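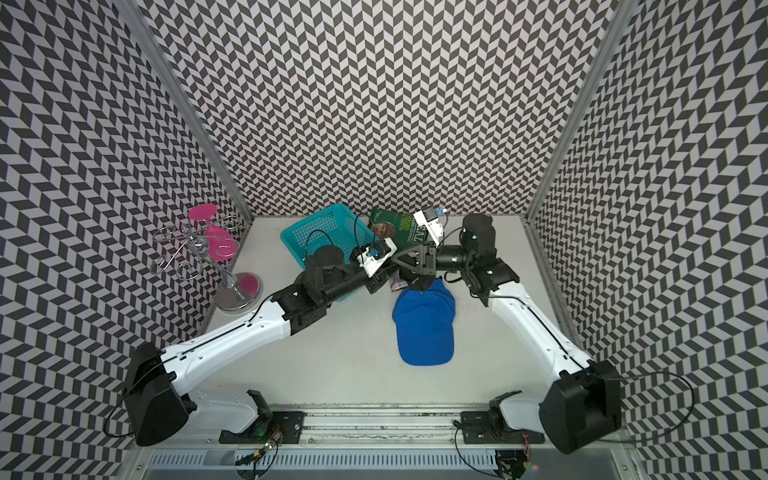 30th June. Packing bench, Skesent returns line, cell 2

Writing this up fast before handover, Anil needs the bench at four.

Where we are. Mixed returns sorting has been hand work since forever. Tote comes in, someone tips it out, checks each thing, folds or reshapes what's soft, sends it to the right bin. Plan from Paltent is that the two-arm cell takes the soft and awkward stuff and the people do the judging (sellable / not sellable / ask). That's the plan on paper. Notes below are what it looks like from the floor.

Ran 56 picks before lunch. Yamuna teleoperating first half, Muthu second half. Muthu is slower but his grasps are cleaner, he waits for the second gripper to settle before he lifts. Yamuna goes early and then corrects. Both fine for now, but we should agree on ONE way of doing it or the policy will learn a muddle. Raised this in March too. Still not written down anywhere.

Soft goods: one arm alone is no good on caps. The crown folds in and the bill swings. Two-handed, one gripper each side, low lift, pause, then move. Keep it low, Muthu had it right. Glassware: leave it alone until the new finger pads come. Krishnamoorthy wants it in the test set regardless. Told him after the pads.

Clearance: arms get too close in the middle when both go for the same item. Stopped 3 times on the soft limit, reset each time, no damage I could find. Čestmír says widen the no-go zone, I say then we can't do the two-handed lift at all. Parked. Need a proper measurment of fingertip to fingertip at the closest point, not us arguing over it.
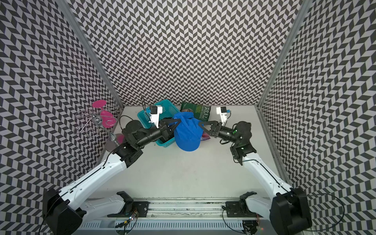 Lift height for caps stays where Muthu set it, don't touch the config without asking. If somebody has to touch it, put initials and time on the whiteboard please.

Now the people side, which Krishnamoorthy asked me to keep notes on and which I keep putting at the bottom of the page.

Anil's shift is 26 on a full night. He asked me straight out whether it will be 26 next year. I said I don't know, which is true and didn't help him. Achari site moved their sorters to inspection and labeling when their cell went in, same grade, but the inspection stools are worse and two of the older guys hated sitting all shift. Ask for proper chairs BEFORE go-live, and rotation, one hour in four off the screen.

What the sorters told me (wrote it on the back of the pick sheet, copying here before I lose it)
- won't miss the bending into totes. everyone said that one
- will miss talking. Bench is face to face, the teleop desks both point at the wall. Could we turn the desks? Costs nothing. Check cable length
- want to know who gets blamed when the arm drops something
- teleop counts as skilled or not? pay question, not mine, but passed to Skundora HR and no answer yet
- Yamuna: neck hurts after 31 minutes on the monitor, she timed it. Raise monitor, try shorter blocks

The blame one matters more than I first thought. Right now a drop gets logged against whoever is signed in, even when the arm is running by itself. That's just how the old scanner form works. Muthu noticed his name on two drops from an autonomous run he was only watching. Took them off by hand. Form needs a separate operator field, or a box for "arm alone". Čestmír to do, he said tommorow.

Also the hourly count on the big screen. Cell's number sits right beside the bench's number and people read it as a race. Asked to have it taken down till the trial's over. Krishnamoorthy agreed, Paltent guy not keen.

Left to do
Finger pads, chase supplier
Measure gap
One page on how we grasp soft items, Yamuna + Muthu together
Desks, chairs, monitor arm
Reply to Anil properly, in person, once I've got something real to tell him

Cell left powered, arms on hold, e-stop tested OK.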